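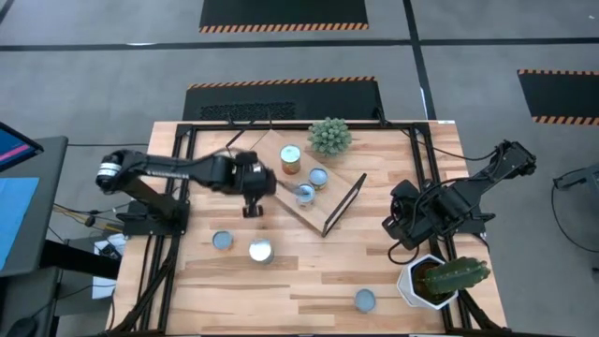

# Pantry shelf stockers wanted, Dundale Food Pantry

Dundale Food Pantry is looking for 2 part-time people to sort and shelve canned goods. The work is paid. Each position is 16 hours a week, starting in May and running for 4 months, with a chance to stay on after that.

## The work

Most of what comes in is cans, and most of it comes in mixed. Your job is to get the cans out of the delivery boxes, check them, and put them on the shelves so that families can find what they need.

You will:

- unpack deliveries from Sonham and from the school drives
- check dates, and pull anything that is badly dented, rusted or swollen
- sort by type – vegetables, fruit, ready meals, soup
- shelve with labels facing forward and the oldest dates in front
- wipe down the tables and shelves at the end of each shift
- write up what is running low on the sheet by the back door 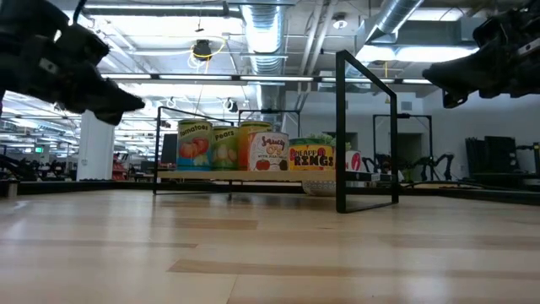 *Tomatoes, pears, Saucy O's and pineapple rings on a small shelf.*

We use small open shelves on the tables as well as the tall racks along the wall. The tall racks hold full cases. The small shelves hold single cans for people who are picking out their own groceries, and they need filling several times during open hours. Cans that don't fit stay on the tabletop until there is room. Please don't stack them two high on the small shelves.

## Who we are looking for

You should be able to lift a full case of cans and stay on your feet for most of a shift. You need to read dates and labels in English. Spanish or French is useful but not required. No experience is needed, and you will be trained during your first two shifts. Applicants must be 16 or older.

## Hours

Shifts start at 8 a.m. and finish at noon. Deliveries come early, so being on time matters more here than at some jobs. Tell us if you can also cover an occasional afternoon – we pay the same rate.
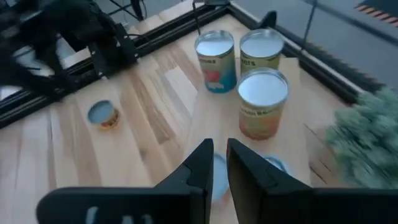

Mohsin Minhas says the sorting goes faster than people expect once they know where everything belongs, and that the dates are the slow part. He suggests bringing reading glasses if you use them, as some of the stamps are very small.

## How to apply

Fill out the one-page form at the front desk, or ask for a copy by mail. Put down the mornings you can work and the name of one person we can call. A resume is fine but you don't have to send one.

Interviews are short and take place at the pantry, next to the Otance Street bus stop. Huguette Leclerc will call you to set up a time. Wear closed shoes, as you will be shown the storeroom during the visit.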